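Larulora Help Desk
Print this ticket | E-mail this ticket

Ticket: grip width estimate wrong on soft cable parts
Project: Grurnen (cable sorting)
Component: Flarico width estimator
Status: open, workaround in place
Opened: Wed 25 February

Summary

The width estimator reports a grip that is too wide when the part is a soft sleeve on a cable. Hard connectors are fine. The error goes into the training set as the grip label, so the policy learns to close late on sleeves and sometimes does not lift them.

Steps to reproduce

Run the standard 600-grasp set on the Onuoha bench with mixed cable parts. Leave the force limit at the default. After the run, compare the estimator output with the finger encoder reading at the moment of contact. On connectors the two agree to within 2 mm. On sleeves they do not agree, and the estimator is always the higher of the two.

First checks

Finger zero was redone before the run. No change. The encoder log has no dropped samples. The hand-eye calibration was repeated with the usual board and came out the same as last month, so it was left alone. Swapping the left and right finger pads did nothing either. The same model weights on the second arm give the same error, which points away from the hardware.

We then went through the failed grasps by hand. There were 19 in the set where the part was not lifted. All of them were sleeves. In each one the estimator had taken the widest part of the sleeve as the grip width, even when the fingers were placed on a narrower section.

Second checks

The estimator fits one straight edge to each side of the part and measures between the two. That works on a connector body. A sleeve tapers, and if one side is wavy the fit follows the outermost bulge on that side. Moving the grasp point along the sleeve does not change the number much, and it should.

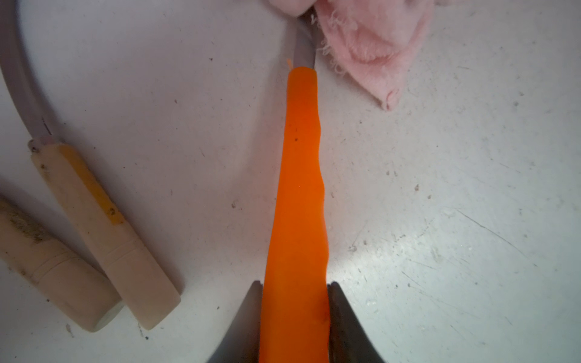
Can the estimator be left out, and the encoder reading used as the label instead?

For grasps that were run on the arm, the encoder reading is the better label and can be used alone. The estimator is still needed for candidate grasps that were scored but never run, as those have no encoder reading.

Change tested

The straight-edge fit was replaced with a local fit. Only the part of the outline next to the finger pads is used, and the rest is thrown away. The first window was too short and picked up loose threads and dirt on the table as edges. A longer window fixed most of that. A median filter on the outline was added after the second try.

Results on a repeat of the set, again 600 grasps, same parts, same force limit:

Connectors: no change.
Sleeves, gripped near the wide end: estimator and encoder now agree to within 2 mm.
Sleeves, gripped near the tip: better than before but still high.
Bare cable: not tested, the set does not have enough of it.

The tip case looks like a separate problem. The cable leaves the sleeve there, and when the cable and the sleeve are close in brightness the outline runs from one to the other. Converting to a color channel before the outline step helps with brightly colored sleeves. It will not help with gray ones.

Squeeze

There is one more source of error that the change does not cover. The estimator measures before contact and the encoder reads after it. A soft sleeve gives a little under the fingers, so the encoder number should be lower even when the estimator is right. We have not separated the two. A run with the force limit at its lowest setting would show how much of the remaining gap is squeeze. It needs bench time.

Workaround

Until the new fit is merged, set label_source to encoder for all sleeve grasps and drop any sleeve candidates that were not run. This makes the set smaller. Do not mix old and new labels in one training run. The old files are still in the shared folder and have the same names, so check the version field in the header before loading.

Open items

Merge the local fit into Flarico.
Relabel the February sets.
Low-force run for the squeeze question.
File the tip problem under its own ticket.

Related tickets

Flarico: outline jumps to cloth when parts are partly covered
Onuoha bench: glare on white table near right finger
Grurnen: connectors lying side by side scored as one part
Encoder offset after finger pad change
How to read the version field in label files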